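**Pinza derecha no cierra igual que la izquierda (dedos gastados??)**

**mbenk_said** · viernes

Buenas. Tengo la celda de dos brazos montada en casa, mesa plegable y poco más. Problema: la pinza derecha agarra bien los vasos pero los cubiertos se le van. Con la izquierda cero problemas. Mismos dedos, mismo lote, misma apertura en el config.

Ya hecho:
- recalibrar cero de las dos pinzas
- cambiar el cable de la derecha
- subir la fuerza de cierre de 16 a 30 (en las unidades del driver de Clusent, que a saber)

Lo que veo desde la cámara de muñeca con los dedos abiertos:
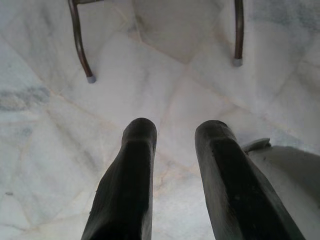 Los dedos son los negros blandos de Indska, los de serie. Llevan unas 309 horas de trabajo, nunca los he cambiado. Les paso un trapo y ya. Alguien sabe cada cuanto tocan?

— Said Benkirane

---

**tornillo_m3**

309 horas con dedos de serie es mucho. Los míos murieron bastante antes y solo cojo cartón. Cambialos y luego hablamos.

---

**maricel_mal**

No corras a comprar. El de la derecha en la foto tiene motitas y rayas sobre todo hacia la punta, pero el de la izquierda también va rozado. Si fuese solo desgaste fallaria con todo, no solo con cubiertos. Yo miraría primero altura de aproximación. Una cuchara plana en la mesa son milimetros, si el cero en Z está un pelo alto cierras en el aire.

Haz la prueba de la hoja: folio en la mesa, pinza cerrada, bajas despacio hasta que el folio ya no se mueve. Ese es tu Z. Compara con el del config.

---

**tornillo_m3**

> Si fuese solo desgaste fallaria con todo

No estoy de acuerdo. Un vaso lo coge hasta una pinza de la ropa, tiene superficie de sobra. El metal fino resbala en cuanto el dedo pierde textura. Me pasó tal cual.

---

**maricel_mal**

Vale, puede. Pero la prueba del folio es gratis y los dedos no. Said, has tocado la mesa ultimamente? Las plegables bailan, y si hay dos juntas ni te cuento.

---

**mbenk_said**

Ehh sí. La plegué en octubre para limpiar y la volvi a montar. Las marcas de papel las pegué otra vez a ojo 😬

Hecha la prueba del folio. Brazo izquierdo clavado. Derecho: alto, y no igual en toda la mesa, peor hacia el borde de delante. Así que la mesa está torcida o la base del brazo derecho cedió.

Ahora mismo lo tengo así, vaso a la izquierda y los cubiertos en el lado malo:

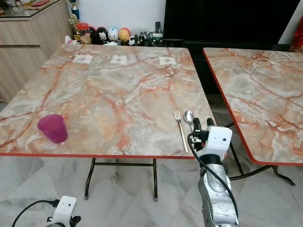
**¿Qué reviso primero, la mesa o la base del brazo?**

La mesa. Nivel de burbuja en las cuatro esquinas y apretar las bisagras de las patas, cinco minutos. Si sale plana, vas a los tornillos de la base, en cruz, y repites el folio en tres puntos por brazo. No toques el config hasta que lo mecánico esté quieto, que si no calibras encima de un error.

— Maricel

---

**ikix_user61**

Yo uso el asistente de Ikix para esto, te saca el plano de la mesa con tres toques y compensa solo. Ni nivel ni nada.

---

**maricel_mal**

Compensa una mesa torcida, no una mesa que se mueve. Si la pata baila, mañana tienes otro plano.

---

**ikix_user61**

Bueno, lo repites cada mañana, es un minuto.

---

**tornillo_m3**

Un minuto cada mañana para no apretar un tornillo, olé.

---

**mbenk_said**

Actualizo. Mesa: un lado más bajo, bisagra floja. Apretada. Base derecha: dos tornillos con holgura, apretados en cruz. Repetido el folio, la diferencia casi se fue, lo poco que queda lo metí en el offset Z.

Prueba con cuchara: 30 intentos, se le fue una vez. Tenedor peor, resbala por el mango. Bajé la fuerza otra vez a 16 y sigue igual, osea que lo de la fuerza era tontería mia.

---

**tornillo_m3**

El tenedor resbalando por el mango = dedos. Lo dije.

---

**maricel_mal**

Ahí te doy la razón, a medias. Antes de cambiarlos: alcohol isopropílico, poco, con paño sin pelusa, y dejar secar del todo. El trapo de cocina deja grasa. Y prueba a intercambiarlos, izquierda por derecha. Si el fallo viaja con los dedos, son los dedos. Si se queda en la derecha, mira el paralelismo del soporte.

---

**mbenk_said**

Ok, los cruzo esta noche. Pregunta tonta, los de Tagle encajan en el soporte de Indska? Están más baratos.

---

**tornillo_m3**

Encajan pero son un pelin más largos, te toca rehacer el Z otra vez. Yo los llevo y contento.

---

**maricel_mal**

A mi se me abrieron por la punta enseguida. Original o nada.

---

**mbenk_said**

Cruzados. El tenedor ahora falla en la izquierda. Pido un par originales y guardo los viejos para pruebas. Las marcas de la mesa las vuelvo a pegar con regla, prometido. Gracias a los dos, bueno a los tres.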